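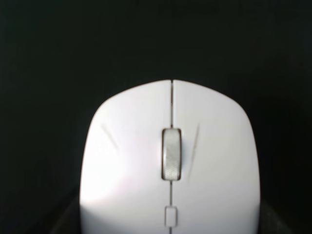
Should a parish archive keep its catalogue in a spreadsheet? For holdings under 2,000 items it should, provided the columns are fixed in writing before the first row is typed.

The usual advice is to buy a package. Iltport went that way and licensed Stenico, which does what the manual says and stores dates in a format of its own. When the licence lapsed in August, the export gave one text field per record, with the shelf mark, title and date run together. Sem Nijs spent 70 hours splitting them again. The records survived. The cross-references between them did not, as they had been held in a table the export left out.

Trelley has a plain file with 13 columns. Shelf mark, title, earliest date, latest date, extent, condition, and so on down to the initials of whoever made the entry. Two date columns are needed because most parish material covers a span, and a single column invites entries such as "1880s?" that will not sort. Uncertainty goes in a notes column. The file opens in anything.

Sorcha Ó Dubhghaill has argued against this in the county newsletter. Her point is that a spreadsheet lets anyone type anything anywhere, and that a database at least refuses a bad shelf mark. I accept the first half. The second depends on somebody having set up the rule, and in small archives the rule is generally left switched off. A drop-down list and a monthly check for duplicates catch most of the same errors.

There is a size at which I would change my mind. The Wuyts deposit has 200 boxes, many holding bundles inside bundles, and a flat table cannot show that nesting without repeating the parent on every line. Such a collection needs a proper hierarchy — and someone paid to maintain it.

Most parishes have four shelves and a plan chest. They should write the column definitions on one sheet of paper, keep it with the accession register, and save a dated copy of the file as plain text each quarter.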